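Rivlow Motion Sensor Batten Light, warm white

I put the first of these in my own garage two winters ago, mostly to see if I could live with it before I started selling it to anybody else. It's still up there, it still comes on when I stagger in with the shopping, and I've since fitted three more (shed, side passage, cupboard under the stairs). So this page is part product listing and part me going on about a light I like!

The Rivlow is a slim batten with a built-in sensor. You walk in, it comes on. You walk out, it waits a bit and goes off again. There's a little slider on the end cap for how long it waits, and a second one that tells it how dark the room has to be before it bothers. My advice is to set both of those before you screw it to the ceiling. I did mine afterwards, up a ladder, with a torch in my teeth.

Light output is 1000 lumens, which in a single garage is plenty for finding things and just enough for fiddly work on a bench. If you're soldering or painting you'll want a proper task lamp as well. The colour is a warm white, a good deal softer than the old tube I took down, and it comes on straight away with no flicker while it makes its mind up.

Sizes and bits in the box

Length: 55 cm
Supply: 24 V DC, plug-in driver included
Fixings: two clips, four screws, four wall plugs
Cover: frosted, snaps off for cleaning
Use: indoors or under cover, not out in the rain

The driver is a separate lump on the cable, so you do need somewhere for it to sit. Mine's on top of a cupboard. Farah Harahap, who fitted a pair in her pottery studio, ran hers along a shelf edge with cable clips and it looks much neater than mine does.

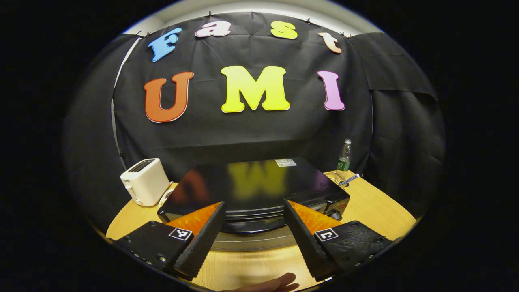 Can I link several of them together?

Up to four on one driver, using the short link leads we sell separately. Any one of the sensors will bring on the whole run, so in a long corridor you get light all the way down as soon as you open the door. Past four you'll need a second driver, and the two runs will then work on their own.

A word about the sensor itself, as I get more emails on this than anything else. It's an infrared one and it looks for warm things moving about. It doesn't see through glass, so a person walking past the window won't set it off. A cat will. A fan heater pointed at it might, and if you sit very still reading it'll decide you've gone home - wave an arm and it comes back.

I used to stock the Tistton version too, and some of you still ask for it. It was a decent light, but the clips were brittle and I got tired of posting out spares, so I stopped in August. The Rivlow clips are metal. If you already have Tistton battens up, the link leads aren't the same, sorry, so please don't order ours hoping they'll fit.

What customers have told me

"Bought one for the loft hatch, came back for two more. The dimmer setting on the sensor took me a couple of goes." - Arif Setiawan

"Good light, cable could be longer." - Ehsan Naseri

Fair point about the cable, Ehsan. There's now an extension lead listed under accessories.

Returns are fine for 100 days as long as you've kept the box, and you can send it back even if you've had it up on the wall. Drop me a line first so I know to look out for the parcel.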